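How a Court Decides What Counts as Evidence

When a person is accused of a crime, a court has to decide whether that person did it. The court does this by looking at evidence. Evidence is any object, record or statement that helps show what happened.

Physical evidence
Physical evidence is something that can be picked up or measured. A broken lock is physical evidence. So is a shoe print, once it has been measured and copied.

Each object is put in a bag and given a number. A form goes with it. Everyone who handles the bag signs the form and writes the time. This record is called the chain of custody. If a signature is missing, the judge may decide that the object cannot be used.

Witness evidence
A witness is a person who saw or heard something. Witnesses promise to tell the truth. Lawyers for both sides may ask them questions. Memory changes with time, so a statement written down 2 hours after an event is often more useful than one written down 30 days later.

Storing evidence
Objects stay in a locked room until the trial is over. Small items go in envelopes. Larger ones go in bins or on shelves. In the town of Dradavholm, the evidence room has 50 shelves, and Hanne Lund keeps the list of what is on each one.
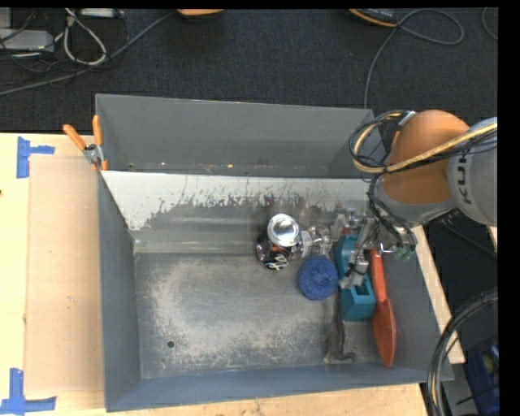

Words to know
Accused: the person the court case is about.
Exhibit: an object shown to the court during a trial.
Testimony: what a witness says in court.
Verdict: the decision at the end of a trial, either guilty or not guilty.

Text by Gunhild Vestergaard. For readers aged 9 and up.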